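Tunora Sort: simulated two-tray put-away, release 3

Tunora Sort is a set of simulated humanoid episodes for one small chore: pick up a cylinder and put it in the tray of the matching color. It was built at Ogundipe to test a narrow claim, that a policy trained only in simulation can do the sorting step of kitchen and packing-bench work. The current answer is partly.

Contents

200 episodes, of which 198 pass the replay check. The two failures are kept and flagged in the index. Each episode holds head-view video, joint positions for both arms and hands, commanded actions, and a language instruction.

Setup

The room is plain: gray walls, light plank floor, a white work surface. The red and blue trays touch and sit on the left half of the surface. Color is the only cue for the correct tray.

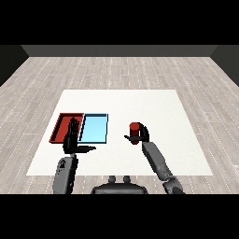

Reach and grasp account for most of the usable data. Policies trained on the full set learn to close on the cylinder quickly. They are much weaker at carrying it across to the far tray, and weaker again when the two hands come near each other. Anyone planning to report a single success rate should report the grasp and the placement separately.

Relation to real chores

Putting cutlery in a drawer or fasteners in a bin has the same structure as this task, with clutter, poor light and parts that slip. None of those are modeled. Wisevex ran an early checkpoint on a bench in April and completed 14 placements before stopping the trial. We do not treat that as evidence of readiness for shop-floor use. 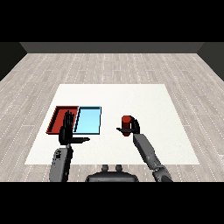 Uchenna Briggs objected to the wording of this section on the issue tracker: a person sorting parts does not stop to think about which arm to use, and a benchmark that leaves the choice of arm open should score it. The point is accepted. The index now has a field for the arm that makes the first contact, and another for handovers. Neither affects the pass flag.

Known limitations

1. Lighting is flat and does not change between episodes. Policies overfit to it.

2. Finger contact is approximate. Small penetrations between finger and cylinder are tolerated by the solver and should not be read as grip force.

3. Hand-to-hand proximity is underrepresented. Filter on the handover field to find the relevant episodes, and expect occlusion of the cylinder by the fingers. 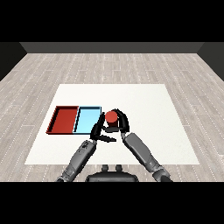
Splits

Train and test are divided by random seed. The Tandale split holds out cylinder start positions and is the one to use for comparisons. Do not tune on it.

Changes

Tuesday, July 23, 2019: arm and handover fields added, replay check rerun, instruction typos fixed. Video files are unchanged from release 2, so existing downloads only need the new index.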